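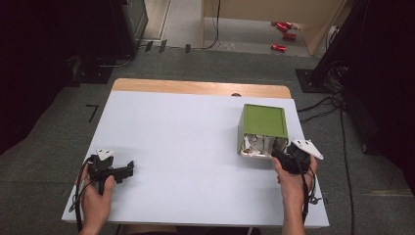 Page 3 of 100

I have wanted to write up our weekend in Brundville since the minute we got home, and then the washing machine had opinions, and then my sister came to stay, and now it's April and I'm finally at the kitchen table with a pot of tea and the leaflet from the ghost walk, which has a coffee ring on it and a corner missing. So forgive me if some of the stops are out of order.

Lindiwe and I take one short trip together every year, just the two of us, and the rule is that whoever didn't choose last time gets to choose this time. Last year I chose, and we looked at a great many quilts. This year she wanted ghosts. She is not a spooky person in everyday life (she does payroll, she grows tomatoes) but she loves an old building with a bad reputation, and she had read somewhere that Brundville does a lantern walk all year long, rain or shine, and doesn't save it for October like everybody else.

We drove down after lunch and stopped in Brement for gas and pie. I had the peach. If you go, the diner is the one across from the feed store, and the pie comes warm if you ask for it and stone cold if you don't. We were the only people in there apart from a man doing a crossword in pen, and he told us to skip the highway and take the river road the rest of the way. I'm so glad we listened! It adds a little to the drive but you come into town from the low side, with the old mill on your left and the church up on the hill, and Lindiwe said "oh, that's haunted, that is definitely haunted" before I had even found a place to park. (It was the library. More on the library in a bit.)

We stayed at a guesthouse called Ní Mhurchú, which I practiced saying the whole way there and then got wrong at the front desk anyway. The owner was very gracious about it. She gave us the back room on the second floor, with two narrow beds and a radiator that knocked on and off until morning. Lindiwe asked her straight out whether the house had a ghost. She said no, but there was a cat, and would we please not let it into the pantry. I thought that was a fair answer. The breakfast was brown bread and eggs and a dark marmalade I would have carried home by the bucket.

The walk itself starts at 8 in the evening from the steps of the old courthouse. Our guide was Keabetswe Dlamini, and I want to put the full name down in case any of you go and can ask for the same one. Keabetswe is tall and soft-spoken and doesn't go in for costumes or jumping out at people, just a long coat and a lantern and a way of stopping in the middle of a sentence so that you all lean in. I have been on the other kind of ghost tour, with the rubber bats and the fellow with the chainsaw, and I had a good time on that one too, but it wore me out. This was more like being told stories by somebody's favorite uncle or aunt on a back porch.

The first stop was the courthouse, where a clerk is supposed to walk the upstairs hall looking for a deed he misfiled. I loved him right away. I have misfiled things. Then down Mill Street to the cooper's yard, where the story has to do with a pair of brothers and a well, and I won't spoil it, except to say I held Lindiwe's arm rather hard and she brought it up again at breakfast.

The library came after that. They let the group inside with the lights off, which I had not expected, and we stood between the shelves while Keabetswe told us about Trino. Trino is the library's ghost, and the town talks about him the way you'd talk about a neighbor. He was a bookbinder, so the story goes, who lodged in the attic when the place was still a private house, and he can't stand to see a book put back upside down. The librarians say they come in of a morning and find the crooked ones pulled out and laid flat on the floor. Well, you can guess what Lindiwe did. She turned a book over on the shelf on our way out, a big green one about bridges, and then worried about it all night. We went back when they opened to see, and it was standing right side up. I said a librarian did it. She said nothing at all and bought a tote bag.

The last part goes up the hill to the churchyard, and I should warn you that it is steep and the path is uneven. My knees had a few words to say about it. There's a bench at the top with a view of the river, and the group got very quiet up there, even the teenagers who had been giggling since Mill Street. Keabetswe blew out the lantern for the final story. It had no shrieking in it and no blood, only a woman waiting for a ferry that stopped running long ago, and you could see the spot where the landing used to be. I thought about her on and off for days afterward. I'm still thinking about her a bit, to tell you the truth.

A few practical things, since my niece tells me people like that in a blog post. Wear real shoes. Bring a sweater even if the afternoon is mild, because the river air gets into your sleeves once the sun goes down. The walk doesn't run on Tuesday. Small children might do all right with most of it, though I'd think twice about the cooper's yard, and there's a shortcut back to the square before the hill if anybody in your party would sooner sit down. They take cards now but the tip jar is an actual jar, so have a few bills on you. Parking behind the courthouse is free in the evening.

We meant to do the cellar tour at the mill on our second day and never got there. It rained, the marmalade was on the table, and the owner had a shelf of old paperback mysteries in the front room, so we stayed put with our feet up until it was time to go. Lindiwe finished hers in the car while I drove. She wants to go back in the fall for the cellar, and it isn't strictly her turn to choose, but I may let her have it. There was a quilt shop on the square that was closed when we walked past, with a very nice log cabin in the window.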